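We use cookies to remember your preferences. Accept | Manage settings

Print this article | E-mail to a friend

The Long Goodbye to the Dining Room

The good table seats twelve people and a quantity of unopened mail. For most of the year the mail has it to itself.

I grew up in a house where the dining room was kept the way other families kept a boat. It was expensive, it was admired, and it went out twice a year. The carpet still had vacuum lines in it from the week before. Children were allowed through on the way to the kitchen if they held their arms in. The rest of the time we ate at a counter nine feet away, on stools that left a pattern on the backs of your legs, and looked at the dining room through the doorway.

When my husband and I bought our own place in Torkby, the listing called it a "formal dining," with no noun after it, as though the room were an activity. It measured 11 feet by something less than that, with a chandelier hung at the exact height of my forehead. I remember standing there with the agent and saying that we would use it all the time. She had the decency to look at her phone.

We didn't use it all the time. In the first year it was a place to put boxes. In the second it was a place to put the boxes the first boxes had come out of. Then somebody gave us an exercise bike.

A room for the boss

The dining room as an ordinary family's possession is younger than it looks. Plenty of people for plenty of centuries ate in the same room where the fire was, and also slept there, and also kept the chicken there if the weather turned. A room with one job was for people who had other people to do the jobs. Then the middle class got hold of the idea, as it gets hold of most ideas, slightly late and on credit, and before long a modest house could be expected to have a space set aside for the evening when the boss came to dinner.

I have never once had a boss come to dinner. I have asked friends, and neither have they. An entire room, heated and taxed, waiting for a man in a hat.

The furniture was part of the trap. You couldn't own the room without the set, and you couldn't own the set without the cabinet, and the cabinet had glass doors, so it had to be filled with things worth seeing through glass. My mother's set came from Halline, a regional maker whose showroom was laid out like a chapel. The table had two extra leaves that lived under a bed wrapped in a blanket. Getting them out was a job for two adults who were on good terms, and by the time they were in, there was generally only one topic those adults weren't discussing.

She paid $1,168 for it, a number she could produce from memory at any time and did, usually when someone put down a glass. When she moved to an apartment she offered it to me. She then offered it to my brother, a cousin, a church, and a theater group. The theater group came to look and said it was very heavy.

Anyone who has tried to sell one of these lately knows the story. The owner of Zedolitz, the consignment barn out past the county line, keeps 21 dining sets in the back and has stopped taking more. Some have been there long enough to be decorated for the holidays. The chairs will go, in ones and twos, to people who want something to throw a coat on. The tables stay. I went in to ask about my mother's and was offered a cup of coffee in the voice you would use at a hospital.

What the table does now

Meanwhile the plain table, the one that was never supposed to be good, has taken over everything. Ours is in the kitchen. It's where the taxes get done and the dog gets brushed, and it has held a sewing machine, a science project about mold, and a second science project about mold that wasn't assigned. Once in a while we shove it all down to one end and eat.

Nothing on it matches, either. My mother's service was for twelve, white with a gold line, hand wash only, and it came out in the same order it went back in. We have what's left of four different sets, bought at different times by people with different ideas about blue. I used to mind this when company came. Then I noticed that company never turned a plate over to check, and that company's own cabinets, when I went over there and snooped, were exactly as bad.
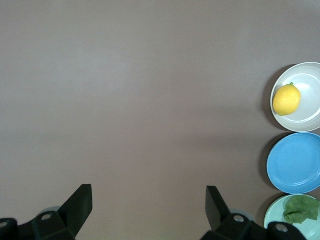
The room gets a new job

Of course the builders noticed all this before I did. Walk through a new development and the formal dining room has become a "flex space," which is a dining room that has given up and is taking suggestions. The brochure for the Annamalai project across the river shows the same floor plan four times, with the front room furnished as an office, a nursery, a yoga studio, and a place where a woman looks at a cello. The version with a dining table is missing. I assume it tested poorly.

And the funny thing is that I felt a pang. I had spent years being superior about a room for guests who never arrived, and there I was in a sales office, quietly checking the cello room for somewhere to put a sideboard.

I think it's the two days a year that do it. My grandmother is the reason I still hear about them. She hosted every big holiday until she was 78, and what she loved wasn't the food, which was punctual and gray. She loved the closing of the doors. She had sliding ones, and when everyone was seated she would pull them together behind her, and for an hour and a half there was no telephone, no television, and no way out except past her chair. It was unbearable. I can recall nearly every conversation.

You can't shut the doors on a kitchen. People wander off from a kitchen. Somebody gets up for the mustard and is found later, in another part of the house, watching a game.

Last October we finally moved the exercise bike to the basement, where it joined the rest of our plans, and brought my mother's table over in a rented truck. The leaves are under our bed, in the same blanket. The chandelier has been raised six inches at a cost I'm not going to discuss. We have eaten in there three times so far, once by candlelight because I had forgotten to buy the bulbs.

The mail turned up within the week.

Related stories
The Guest Room and Other Promises
Why Your Hallway Is Full of Shoes
In Praise of the Bad Chair
What We Keep in the Garage Instead of the Car

Print this article | E-mail to a friend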